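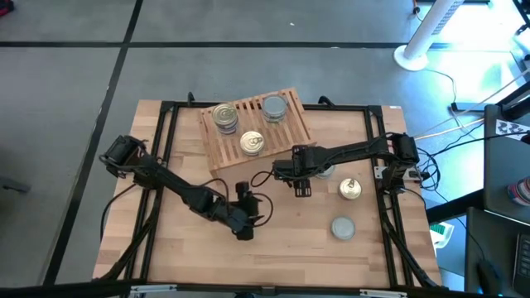 Oiling schedule for a shared butcher-block table

Posted 30th March in Household Surfaces

Our tenants' association in Cuesta maintains a wooden worktable for general use. The present instructions call for mineral oil every 10 days. Several members consider this excessive. Please advise on a suitable interval and on the amount of oil to be applied.

Gomon

An interval of 10 days is appropriate only while the wood is new. After the first 3 months, one application a month is sufficient for most households. Apply a thin coat with a clean cloth, following the grain, and leave it overnight.
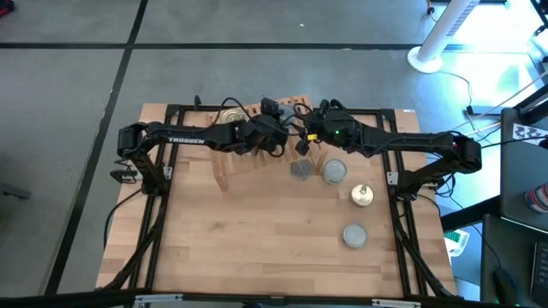
Any oil remaining on the surface in the morning should be wiped away before the table is returned to use. Cooking oils are not recommended. They turn sticky and develop an odor. Members should also be asked to refrain from placing wet cloths on the wood for long periods.

Desus

We oil ours every August and have had no complaints. Ours is maple, I believe.

Norkiretti

I concur with the monthly interval. A few drops of water will show whether oil is due. If they soak in, apply a coat. If they bead, wait. 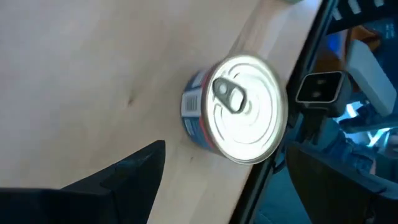
May a table be sanded after it has been oiled?

Sanding is permitted once the oil has been fully absorbed. Use fine paper, work with the grain, remove all dust, and apply a fresh coat the same day.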